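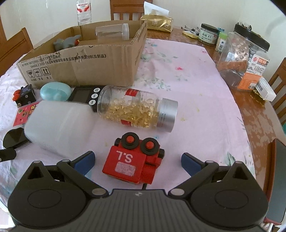 图1 “桌面杂物归位”分册样图：碎花桌布上的玩具车、胶囊瓶与计时器

桌面杂物归位图文集（Brisdale 分册）说明文件

编制单位：Pravcombe 居家整理研究室
负责人：Shahnaz Wanigasekara
文字校订：Habibur Biswas
发布日期：2018-10-07

一、概述

本图文集收录家庭桌面在整理之前及整理过程中的状态，供居家整理课程、收纳用品设计及相关文字编写工作使用。Brisdale 分册以餐桌为对象，共收录 200 个条目，每个条目由图片、物品登记表和归位建议组成。

餐桌在多数家庭中兼有用餐、书写、儿童玩耍和临时存放等用途。不同用途的物品在同一桌面上相遇，归位时须分别送往不同的房间和柜位。本分册的编制目的，在于为此类混放情形提供统一的登记方法和用语。

二、收录范围

收录对象为可单手拿取的小件物品，主要包括下列各类：
玩具类：玩具车、积木、拼图散片、小型玩偶。
药品与保健品类：药瓶、胶囊瓶、分装药盒、外用药膏。
计时与测量类：厨房计时器、量勺、软尺、体温计。
盒套类：眼镜盒、首饰盒、带盖小盒及用途未明的空盒。
纸品类：卡片、小包装袋、票据、说明书。

餐具、炊具及正在食用的食物不在本分册收录范围之内，相关条目见 Samarakoon 分册。桌布、桌垫等铺设物作为背景登记，不单独编号，但花色和覆盖情况应予注明。图1所在条目的背景栏登记为“浅粉色碎花桌布，覆盖红褐色木桌大部分桌面”。

三、登记字段

每件物品填写以下字段：
条目号：由分册代号和流水号组成，分册内不得重复。
通用名称：采用第四节规定的用语。
颜色：登记主色；有明显辅色的，以“主色／辅色”形式填写。
姿态：分为正放、侧放、倒放、倾倒、叠放五种。
透明度：分为透明、半透明、不透明三级，仅适用于瓶、盒等容器。
可见文字：照录物品上可以辨认的字符，保留原有大小写和标点。
遮挡：注明遮挡物的通用名称。
归位去向：填写建议存放的区域，由登记人判定。
备注：填写其他字段无法容纳的信息。

四、用语规定

（一）名称从宽。用途无法由外观确定的物品，使用上位名称。图1中浅青色的椭圆形物件外表光滑，登记为“椭圆盒”，不得写作眼镜盒或首饰盒；磨砂白色容器登记为“半透明圆角盒”，内容物一栏留空。

（二）文字照录。玩具车红色平面上的白色字符登记为“S.L”，并在备注中注明字符倒置。计时器按键仅登记能够读出的“SEC”和“MIN”，其余按键不作推测。计时器屏幕无显示时，填写“无显示”，不填写“损坏”或“电量耗尽”。

（三）内容物如实登记。透明瓶内的金黄色胶囊登记为“软胶囊，金黄色，半透明”。瓶身标签文字不能辨认的，不得依据外观推断品名、成分或功效。

（四）姿态以登记时所见为准。红色玩具车登记为“倾倒”，胶囊瓶登记为“侧放”。不记录造成该姿态的原因。

五、登记示例

下列内容摘自图1所在条目，字段有删减。

物品甲：玩具车；红色；倾倒；可见文字“S.L”（倒置）；归位去向：玩具箱。
物品乙：胶囊瓶；透明，瓶盖银色；侧放；内装金黄色软胶囊；归位去向：带锁药品柜。
物品丙：计时器；黑色，按键白色；可见文字“SEC”“MIN”；遮挡：半透明圆角盒；归位去向：厨房抽屉。
物品丁：半透明圆角盒；磨砂白色；归位去向：待定。
物品戊：椭圆盒；浅青色；归位去向：待定。
物品己：玩具车；黑色，车轮橙红色；归位去向：玩具箱。
物品庚：卡片或小包装；粉红色，有黄色描边字符及绿色小圆图案；遮挡：半透明圆角盒；归位去向：待定。

物品庚的材质与形式未能确定，登记人按第四节第（一）项采用并列名称。此种写法在本分册中有效，检索时以“卡片”或“小包装”均可查得。

六、归位原则

归位建议按以下次序编写：首先移走药品与保健品，其次收拢玩具，再次处理计时与测量用具，最后处理盒套和纸品。药品与玩具同在一张桌面上的，条目须加注“优先处理”标记。图1所在条目已加注。

药品与保健品应存放于儿童无法触及的位置，保留原瓶及原标签，不与其他品种合并。玩具车等有轮玩具应平放入箱，避免置于柜顶或桌沿。用途待定的盒套集中放入暂存篮，由家庭成员辨认后再行归位，暂存期限为 15 日。

本节所列建议仅涉及物品存放，不构成用药指导。

七、质量控制

每个条目由 2 名登记人独立填写，结果不一致的字段提交文字校订人裁定。裁定时仅以图片为依据，不向提供桌面的家庭另行询问。每年一月对全部条目进行复核，复核后的修改记入版本记录。

常见的不一致集中于颜色和盒套名称两项。颜色存在争议时，采用较为宽泛的色名，例如以“红色”代替“朱红”或“绛红”；名称存在争议时，适用第四节第（一）项。

八、已知局限

1. 条目均取自餐桌，书桌、茶几及床头柜的混放情形未予覆盖，不宜直接套用本分册的归位次序。
2. 被遮挡物品的颜色和文字登记可能不完整，使用时应同时查阅“遮挡”字段。
3. 归位去向反映登记人的判断，与各家庭实际的柜位安排可能不符。
4. 可见文字字段未作翻译，也未统一全角与半角标点。

九、文件组成

分册目录下设 3 个部分：图片、登记表、归位建议。三者以条目号对应。登记表采用纯文本格式，字段之间以分号分隔；字段为空时保留分号。归位建议逐条成文，每条不超过一段。

十、使用与引用

本分册可用于教学、研究及非营利性出版。引用时应注明图文集名称、分册名称和编制单位。对登记内容进行改写的，应在改写处作出说明，并保留原条目号。

建议引用格式：Pravcombe 居家整理研究室，《桌面杂物归位图文集（Brisdale 分册）》。

十一、版本记录

第 2 版：增设“透明度”字段；将“眼镜盒”类条目中用途不明者改登为“椭圆盒”或“带盖小盒”；补录 Trivo 收纳课程使用的条目对照表。
第 1 版：首次编制。

勘误意见请注明条目号与字段名称，提交编制单位文字校订人。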